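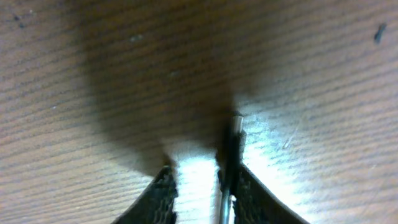
I passed the recertification for my wilderness first aid card in July, and a couple of people asked what had changed since the last time I took it. Not a lot. I kept notes on the parts I got wrong, so this post is mostly those.

The course ran two days and 22 of us signed up. The first morning was patient assessment, which I thought I had down cold. I didn't. My first practice patient had a sore wrist and I went straight to the wrist. The instructor, Yasuo Kuroda, let me get as far as asking for a splint before he pointed out that I had never looked at the slope above us or asked how she fell. Scene first, then airway, breathing, circulation, then everything else. I have written that order on the inside lid of my kit in marker.

Vital signs were the next weak spot. I had been counting a pulse for 15 seconds and multiplying by four. That is fine for a steady pulse. For an irregular one we were told to count the full minute, and the same goes for breathing if the rate seems off. Write the time next to every set. A single set of numbers tells the ambulance crew very little; two sets ten minutes apart tell them which way the patient is going.

Bleeding control took most of the afternoon. Direct pressure, held without peeking. I peeked. When packing a wound, the gauze has to go down to where the blood is coming from, and it takes more gauze than you would think. I used one full roll on the practice block and needed part of a second. The tourniquet goes high and tight if you can't find the source, otherwise two to three inches above the wound and never over a joint. It hurts a lot when it is on correctly. Ryota Higuchi was my partner and turned the rod one more half turn than I would have, and his was the one that stopped the flow on the trainer.

Day two was mostly splints and moving people. My notes on splints:

- Check feeling, movement and circulation below the injury before and after.
- Pad the gaps, especially behind the knee.
- Immobilize the joint above and the joint below for a long bone.
- Leave fingers or toes where you can see them.

I forgot the "after" check twice — once during the test scenario, where it cost me points but not the card.

Kit changes. I took out the snake bite suction thing, which should have gone years ago. I added a second roll of gauze, a real pair of shears, and a pencil, having found that my pen quits below freezing. The whole kit now weighs 748 grams in the Kivham pouch, up nearly a third. I can live with that on day trips. For anything longer I'll probably drop the cold pack.

Next thing to fix is the handoff report. Mine ran too long and I left out allergies.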